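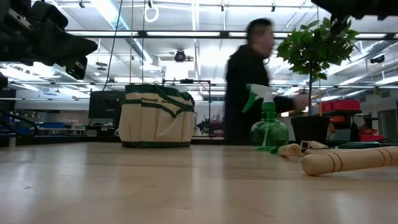

Rasha Salameh
Houseplant columnist and repotting class teacher

8 minute read

If your potted tree has been sulking since you brought it home, dropping a leaf here and a leaf there and leaning toward the window like it wants to leave, the pot is the first place I'd look. I teach a repotting class at Jernlow, the garden shop on our side of town, and I would say half the plants people carry in to me are living in something too small, too big, or with no hole in the bottom. So let's go through the whole job together, slowly, with a cup of tea if you like. Set aside an afternoon. The work itself takes me 40 minutes for a tabletop tree, but I like to leave room for sweeping up and admiring.

When to do it

Spring is best, just as you see new growth at the tips. Early summer is fine too. If you're reading this in December and the poor thing is clearly bursting out of its pot, you can still slip it into a slightly larger one without touching the roots much, but leave the real root work for warmer, brighter days.

A plant that has just come from the shop deserves a couple of weeks to get used to your house before you do anything to it. I know it's hard to wait (I have a rubber tree that I repotted the very evening I got it, and it held that against me until fall).

How to tell it needs a new pot

Tip the pot gently on its side and look underneath. Roots poking out of the drainage holes are a good sign it's time. So is water that runs straight through and out the bottom the moment you pour it, or soil that dries out in a day when it used to last a week. If you can slide the whole root ball out and it holds the exact shape of the pot, with roots circling round and round, go ahead.

If the roots are only just reaching the sides, put it back and leave it alone for another year.

What you'll need

A new pot, one to two inches wider than the old one, with at least one drainage hole
Fresh potting mix
A handful or two of perlite or fine bark
Clean scissors or pruners
A chopstick
Newspaper or an old sheet
A watering can with water at room temperature

About the pot size, please believe me on this one. A small tree in a huge pot sits in soil that stays soggy for far too long, and soggy soil rots roots. I lost a lovely little weeping fig that way, years ago, in a big blue glazed pot I had fallen in love with at an estate sale. I still have the pot. It holds umbrellas now.

For the mix, I use three parts potting soil to one part perlite. If your house is on the cool, dim side, add a little more perlite so the water moves through faster.

Step 1. Water the day before

Damp soil holds together and slides out much more easily. Don't soak it on the day itself or you'll be working with mud.

Step 2. Get it out of the old pot

Spread your newspaper. Lay the tree on its side, support the base of the trunk with one hand, and squeeze or tap the pot with the other. Try not to haul it up by the trunk. If it's stuck, run a butter knife around the inside edge and try again. Plastic nursery pots can simply be cut away.

Step 3. Loosen the roots

Use your fingers to tease out the bottom third of the root ball. Healthy roots are usually firm and pale, though on some trees they're tan or brown. Anything mushy, or that smells bad, gets snipped off. If the roots have wound themselves into a tight coil, make three or four shallow cuts down the sides with your scissors. It feels terrible the first time, I know! The tree will cope.

Step 4. Set the height

Put a layer of mix in the new pot and stand the tree on it. You want the top of the root ball to sit an inch below the rim, at the same depth it was growing before. Burying the trunk deeper won't make a wobbly tree any steadier. Turn the pot and look from every side, because a trunk that looks straight from the front is often leaning away from you.

Step 5. Fill in

Add mix around the sides a little at a time, poking it down with the chopstick to close the air pockets. Firm it lightly with your fingertips and stop there.

Step 6. Water and rest

Water slowly until it drains from the bottom, empty the saucer, and put the tree back in its usual spot. Skip the fertilizer for six weeks. A few yellow leaves in the first 21 days are normal, so keep the light steady and check the soil with a finger before you water again. I poke mine every morning with my coffee, which is more than it needs, but I enjoy the visit.

Contact: Westarard Home & Garden Pages, 1109 Qudah Street | © Westarard | Back to top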